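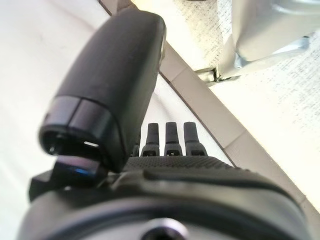
Liste : club-robotique
Objet : Re: [club] Dodalthorpe : on y va ou on fait semblant ?
Date : 28 août 2020

Bonjour à toutes et à tous,

Je réponds dans le corps du message, comme au siècle dernier, parce que la moitié de la liste lit ses mails sur téléphone et l'autre moitié ne les lit pas.

> Je relis le règlement de la coupe de Dodalthorpe et je m'aperçois que
> l'épreuve « linge » a été maintenue. On avait dit en juillet qu'on
> la laissait tomber. Est-ce que quelqu'un a changé d'avis sans le dire ?

Oui, moi. Je plaide coupable. En juillet on avait laissé tomber l'épreuve parce que la pince partait en butée une fois sur deux et que tout le monde voulait partir en vacances. Les vacances sont finies, et la butée est corrigée (signe inversé dans le fichier de calibration, je ne dirai pas qui, le dépôt garde l'historique de toute façon).

> Si on s'inscrit, il faut payer avant de savoir si ça marche.

C'est le principe d'une inscription. Les frais sont de 165 euros par équipe, non remboursables, même en cas d'humiliation. Je signale qu'on a dépensé davantage en gaines de câbles l'an dernier, et qu'il y a toujours autant de câbles qui pendouillent.

> Et côté logiciel, on part sur quoi ? Platuteck ou notre truc ?

Notre truc, qui s'appelle toujours Sfeir et qui n'a toujours pas de documentation. Platuteck est plus propre, mais l'équipe de Hatville l'utilise déjà, et leur poser des questions techniques la veille d'une compétition contre eux demande une souplesse morale que je n'ai pas.

Pour situer un peu ceux qui n'ont pas mis les pieds au local depuis le printemps : on travaille maintenant l'appui du tissu avec le bras droit. Le robot tient un chiffon blanc contre la grande surface rembourrée, blanche elle aussi. Blanc sur blanc, oui. L'équipe vision a exprimé son opinion sur ce choix, en termes que la charte de la liste m'interdit de reproduire. Le bras gauche, pour le moment, ne participe pas. Sa main reste ouverte, paume en l'air, comme quelqu'un qui attend le pourboire.

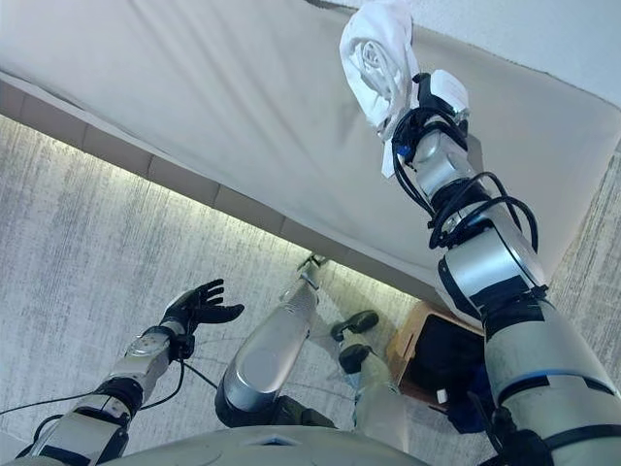
Réponse arrivée d'un abonné pendant que je rédigeais, je la colle ici pour éviter un fil de plus : il trouve que l'on s'y prend à l'envers, que l'épreuve note d'abord le pliage, et que savoir appuyer sur un chiffon n'a jamais rapporté un point à personne. Il propose de geler tout le reste et de ne travailler que la séquence à deux bras jusqu'au départ.

Sur le fond il a raison, c'est agaçant. Le barème donne très peu pour la saisie et l'essentiel pour le pli final. Seulement, tant que le maintien n'est pas fiable, la séquence à deux bras consiste à tirer des deux côtés sur un objet qui n'est plus là. Le journal compte 217 essais de maintien depuis le début du mois ; le script les classe en « réussi », « raté » et « autre », et je voudrais bien que l'auteur du script nous explique « autre », qui est de loin la catégorie la plus fournie.

Ma proposition, donc :

- on garde le maintien au programme encore 2 séances, pas une de plus ;
- ensuite tout le monde passe sur le pliage, y compris ceux qui « finissent juste un petit réglage » ;
- la boucle de contrôle ne change plus. Si vous avez une idée géniale pour la boucle de contrôle, écrivez-la sur un papier et gardez le papier.

> Dernier point, le rapport technique. L'an dernier on l'a écrit dans le car.

Et ça se lisait. Le jury demande 2000 mots, schémas non compris. J'ai ouvert un document partagé avec un plan et un titre provisoire, que quelqu'un a déjà remplacé par une blague sur les pressings. Merci de remettre l'ancien. Chaque sous-groupe écrit sa partie : mécanique, vision, commande. Pour la partie « gestion de projet », je veux bien m'en charger, j'ai l'habitude de la fiction.

Il me manque encore deux choses avant d'envoyer le dossier. D'abord, les attestations d'assurance des étudiants qui font le déplacement : la fac les délivre en ligne, cela prend cinq minutes, et je les réclame quand même chaque année. Ensuite, la longueur exacte du bras déplié. Le formulaire la demande, et on a deux valeurs différentes dans deux fichiers. Que quelqu'un prenne un mètre.

Si vous êtes contre l'inscription, répondez à la liste. Les objections murmurées près de la cafetière ne sont pas archivées, et je ne les compte pas.

Bonne rentrée,

le secrétariat du club

PS : le désabonnement se fait toujours par l'adresse automatique, en mettant « unsubscribe » dans l'objet. L'envoyer à toute la liste reste possible, plusieurs d'entre vous l'ont vérifié.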